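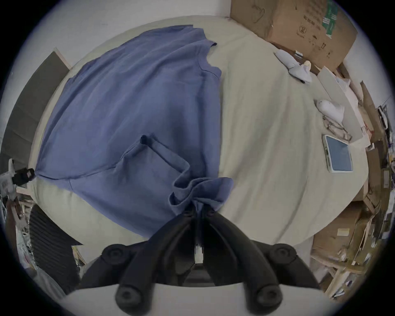 Washing Habits and Shrinkage of Cotton T-Shirts
Project report, Textile Basics course

1. Introduction

Many students in our dormitory complain that their T-shirts become short after a few months. In this project I wanted to find out if the washing temperature or the drying method has more influence on the length of the shirt.

2. Method

I bought 8 cotton T-shirts of the brand Joler, all in the same size. Four of them were washed at 30 degrees and four at 60 degrees. In each group, two shirts were dried on a line and two in the dryer of the Wuisan laundry room. Every shirt was washed 13 times with the detergent Bornix, without softener. Before measuring, I laid the shirt on a flat surface and smoothed it by hand, but I did not pull it. The sleeve was measured from the shoulder seam to the lower edge of the hem.

3. Results

The body length changed more in the dryer groups. For the whole project I took 394 measurements, but 18 of them had to be removed because I had written them in the wrong column, so 376 were used. The shirts washed at 60 degrees and dried on a line lost less length than the shirts washed at 30 degrees and dried in the dryer. This was a surprise for me.

4. Problems

The hems became wavy and it was difficult to decide where the edge is. Also, the dryer has only one program, therefore I could not test lower heat.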